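The **Dumis slip fault** was a fault in the grip-sensing software of the Dumis, a hand-held two-finger gripper made by Hadgu and used to record cloth handling for home robots. It caused the tool to log a garment as held when the fingers had closed beside it or had lost it. The fault was reported in January by Bezawit Fikre and corrected in software release 22.

## Background

Cloth is difficult for robot grippers. A fold may be thinner than the smallest gap the finger sensor can tell apart from a full close, and a dark garment on a patterned cover gives the camera few edges to follow. The Dumis was meant to deal with this by combining two signals: the gap between the fingers and the load on the pivots. Both were written to a single "held" mark in the recording, which was later used to train the folding program Rumo. 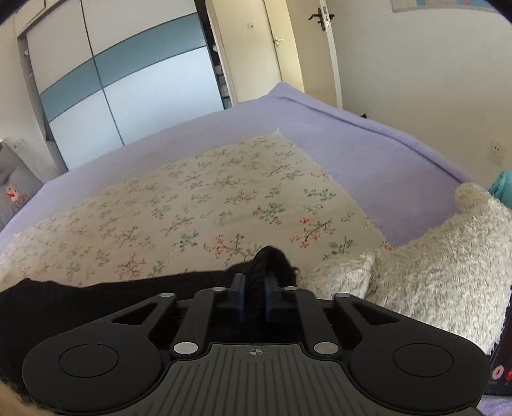
*A gripper of the linked two-finger type closed on a fold of black fabric, over a floral cloth on a bed.*

A thick, upright fold gave correct readings in nearly all cases. Trouble arose with flat cloth, where the fingers had little to close on.

## The fault

The load reading was zeroed only when the tool was switched on. As the pivots warmed with use, the reading drifted upwards, and after 10 minutes or more it could pass the holding threshold with nothing between the fingers. The software then set the "held" mark as soon as the gap became small enough.

Fikre found the error while checking recordings of trousers and bed linen. Of 1446 grasps marked as held, 78 were false. Most came late in long sessions. A robot running Rumo with this data would at times close its fingers short of the edge of a garment, lift, and carry out the whole folding movement with nothing in its grip.

The errors were greatest when the fingers came to rest nearly closed near the border of a garment lying flat. The gap alone could not separate this position from a grasp on thin fabric. 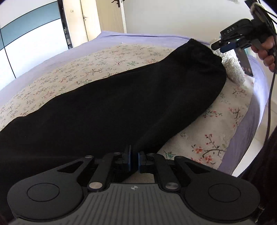

## Safety

No injuries were recorded. The fault was at first classed as a data quality matter, but Natnael Negash, who reviewed it for the testing firm Plellen, asked for the class to be raised. His report noted that a robot which wrongly believes it is holding cloth may pull harder or move faster than it would with free fingers, and that people often stand close by during bed and laundry tasks.

## Correction

Release 22 zeroes the load reading each time the fingers open fully. It also requires the load to change during closing before a grasp is marked. Older recordings were not repaired automatically, and Hadgu advised users to check any session longer than 10 minutes by eye.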